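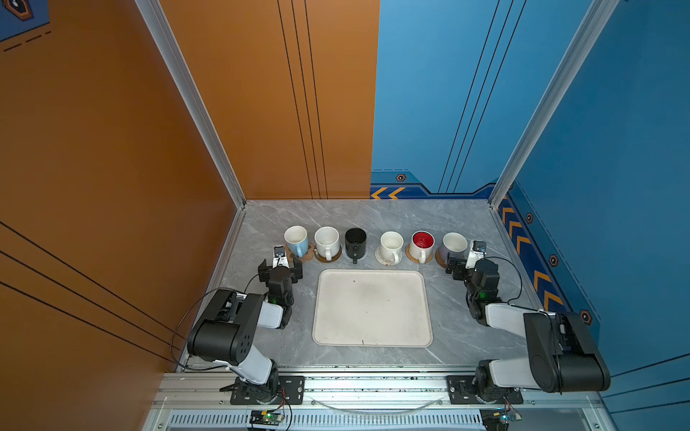 4. Posavasos y bandeja

1. Coloque los posavasos al fondo de la mesa, separados entre sí. Valen los de corcho y los de ratán.
2. Ponga una taza sobre cada posavasos.
3. Deje la bandeja en el centro, con el reborde hacia arriba.
4. Para servir, pase las tazas a la bandeja de una en una — siempre por el asa.

Nota: el juego Irko admite tazas de otras marcas.

Precaución: no cargue la bandeja con más de 2 kg ni la meta en el horno.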